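整数の系列を追い続けるということ
約数の和が描く軌跡と、それを支える計算体制

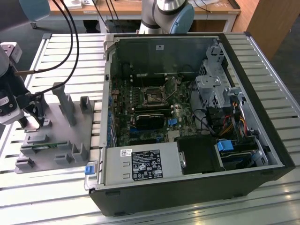
ある整数について、それ自身を除く正の約数をすべて足し合わせる。得られた和に同じ操作を施し、さらにその結果にも施す。こうして作られる数の並びは「アリコット数列」と呼ばれ、初等整数論の題材として長く親しまれてきた。操作の中身は加算と約数の列挙だけであり、小さな数であれば筆算で足りる。しかし桁数が増すにつれ、約数を求めるための素因数分解が急速に重くなる。この計算の多くは、いまも汎用のデスクトップ機が担っている。側板を外して横たえた筐体をのぞくと、細かな部品が密に並ぶ緑色の基板の中ほどに、四角い金属の枠を備えたCPUソケットがある。数列の次の一項を得るための演算は、この小さな区画に据えられる部品の仕事である。

本稿では、アリコット数列の基本的な性質を具体例に沿って確認したうえで、共同計算事業「Cosex」の運営と、そこで採用されている記録の方式について報告する。

三つの出発点

はじめに30を取り上げる。30の約数のうち30自身を除くものは1、2、3、5、6、10、15であり、その和は42となる。続けて計算すると、数列は次のように進む。

30 → 42 → 54 → 66 → 78 → 90 → 144 → 259 → 45 → 33 → 15 → 9 → 4 → 3 → 1 → 0

出発点の約九倍に当たる259まで上昇した後、数列は45へと大きく落ち、そのまま下降を続けて素数3に達する。素数の約数は1とその数自身に限られるため、次の項は必ず1となり、1には自身以外の約数がないことから0で終わる。

次に60を見る。60は約数を多くもつ数として知られ、自身を除く約数の和は108に及ぶ。

60 → 108 → 172 → 136 → 134 → 70 → 74 → 40 → 50 → 43 → 1 → 0

出発点が二倍になっても、たどる道筋が長くなるわけではない。60の数列の最大値は172であり、30の数列が到達する259を下回っている。出発点の大きさから数列の長さや高さを見積もることは、この程度の範囲でもすでに難しい。

三つ目の例は3377である。3377は11と307の積に分解され、自身を除く約数は1、11、307、その和は319となる。319は11と29の積であるから、次の項は1、11、29の和で41、これは素数である。

3377 → 319 → 41 → 1 → 0

四桁の数から始めながら、わずか四回の操作で終わる。小さな素因数をもたない数は約数の和が小さく、数列は速やかに下降する。

上昇を支える構造

30の数列で、初めの七項がいずれも6の倍数であることに注目したい。6の倍数 n が6より大きい場合、n の約数には n/2、n/3、n/6 が含まれ、この三つの和がちょうど n に等しい。これに約数1が加わるため、次の項は必ず n を上回る。すなわち、6の倍数にとどまる限り数列は上昇を続ける。

では、6の倍数という性質はどこまで保たれるのか。n が6と、6と互いに素な数 m との積である場合、n のすべての約数の和は、m のすべての約数の和の12倍となる。そこから n を引いた値も6で割り切れるため、次の項は再び6の倍数となる。30、42、66、78はいずれもこの型に属する。54と90は因数3を重ねてもつが、計算の結果として6の倍数が保たれた例である。

状況が変わるのは144においてである。144は12の平方であり、すべての約数の和は403という奇数になる。一般に、すべての約数の和が奇数となるのは、もとの数が平方数であるか、平方数の二倍である場合に限られる。数列の偶奇を入れ替える要因もこれと深く関わる。偶数の項から奇数の項へ移るには、その項が平方数または平方数の二倍でなければならず、奇数の項から偶数の項へは、平方数でない限り移らない点が逆向きの事情として問題になる。奇数の項については、すべての約数の和が奇数となるとき、すなわち平方数であるときに次の項が偶数となる。30の数列では9から4への移行がこれに当たる。60の数列における50から43への移行は、平方数25の二倍を経由した例である。

大きな数の範囲では、平方数も平方数の二倍もまばらにしか存在しない。桁数の多い項に達した偶数の数列が、奇数に転じる機会は著しく限られることになる。上昇を促す因数の組をいったん得た数列が長く伸び続けるのは、このためである。

終わる数列、終わらない数列

数列の行き先には、0で終わるもののほかに、同じ値を繰り返すものがある。6や28のような完全数は、自身を除く約数の和が自身に等しく、数列はその場にとどまる。220と284の組は互いに相手の値を返すため、二つの数を交互に繰り返す。さらに長い循環も知られており、12496から始まる数列は14288、15472、14536、14264を経て12496に戻る。

これらのいずれにも至らず、際限なく大きくなる数列が存在するかどうかは、未解決の問題である。すべての数列は終わるか循環に入ると予想する立場がある一方、偶数から始まる数列の多くは発散すると見る立場もある。行き先が判明していない最小の出発点は276であり、ここから始まる数列は、長年の計算にもかかわらず終点も循環も見いだされていない。また、138から始まる数列は十二桁の値まで上昇したのちに下降し、最後には0に至る。長い上昇が発散の証拠とはならないことを示す例として、しばしば引かれている。

Cosexにおける共同計算

Cosexは、行き先の定まらない数列を分担して延長することを目的とする共同計算事業である。参加者は出発点を指定して予約し、得られた項とその素因数分解を登録簿に提出する。予約の期間は30日で、進捗の報告があれば更新が認められる。報告のないまま期間を過ぎた数列は開放され、別の参加者が引き継ぐ。

登録の窓口となるのは、事業と同時に開発された管理用ソフトウェア「Didside」である。Didsideは提出された各項について、素因数の積がもとの値に一致すること、および各因数が素数判定を通過することを検査する。分解に長い時間を要した項であっても、分解の正しさを確かめる作業ははるかに軽い。因数を掛け合わせて照合し、約数の和を計算し直せば、次の項まで確認が済む。計算の負担と検証の負担との間に大きな差があることが、不特定多数の参加を受け入れる制度の前提となっている。

もっとも、検証が容易であることは、記録の管理が容易であることを意味しない。発足当初のCosexでは、提出の書式が参加者ごとに異なり、途中の項を省いて最終項のみを報告する例も見られた。一つの項に誤りがあれば、それ以降の項はすべて別の数列に属するものとなる。途中の記録を欠いた報告からは、誤りの位置を特定することができない。

このため現在の登録簿では、全項の提出が義務づけられている。あわせて、同一の数列への合流も記録の対象となった。異なる出発点をもつ二つの数列が同じ値に達した場合、その後の項は完全に一致する。たとえば42から始まる数列は、30から始まる数列の二番目以降と変わるところがない。合流を早く検出すれば重複した計算を避けられるため、Didsideは新しい項を受け付けるたびに、既登録の値との照合を行っている。照合の一覧は毎週月曜日に更新される。

分解法の選択

一つの項を分解する際には、まず小さな素数による試し割りを行う。偶数の項であれば2の冪がただちに取り除かれ、3、5、7といった素因数も同様に処理される。残った部分が素数であればそこで完了し、合成数であれば、中程度の大きさの因数を探す方法へと進む。楕円曲線を用いる手法はこの段階で広く採られており、見つけるべき因数の大きさに応じて設定を変えながら試行を重ねる。

それでも因数が得られない場合には、二次ふるい法や数体ふるい法が選択肢となる。前者と後者のいずれが有利かは、残った合成数の桁数と、使用する機器の構成による。Cosexの手引きは切り替えの基準となる桁数を一律には定めず、各参加者が手元の機器で小規模な測定を行い、その結果に基づいて判断するよう求めている。

数列の延長は本質的に逐次の作業である。ある項の分解が済まない限り、次の項の値は定まらない。個々の分解の内部では並列化が可能であるが、数列そのものを区切って複数の機器に割り当てることはできない。参加者が増えても一本の数列が同じ比率で速く進むことはなく、事業の規模は主として、同時に扱うことのできる数列の本数に反映される。

資料の保存と公開

登録簿の写しは、Rosales数理資料館に保管されている。同館は電子記録とあわせて、手計算の時代に作成された約数表や計算帳の収集も進めてきた。計算帳には、誤りを含む項が訂正のうえ残されているものがあり、現在の記録と照合すれば、どの段階でどのような誤りが生じやすかったかを調べることができる。約数の数え漏らしと、大きな合成数を素数とみなした例が目立つという。

雑誌『Hatside』は、登録簿から選んだ数列の推移を図として掲載する欄を設けている。横軸に項の番号、縦軸に値の桁数をとった図では、上昇の区間がほぼ直線状に伸び、構造の変化した項を境に傾きが変わる様子が読み取れる。編集部は投稿者に対し、図に添えて、傾きの変わる前後の項の素因数分解を示すよう求めている。

Cosexの登録簿は閲覧のみであれば登録を要しない。新たに参加を希望する者は、まず60以下の出発点から一つを選び、全項と素因数分解をDidsideの試験用区画に提出することとされている。書式の確認が済めば、未確定の数列を予約する権限が付与される。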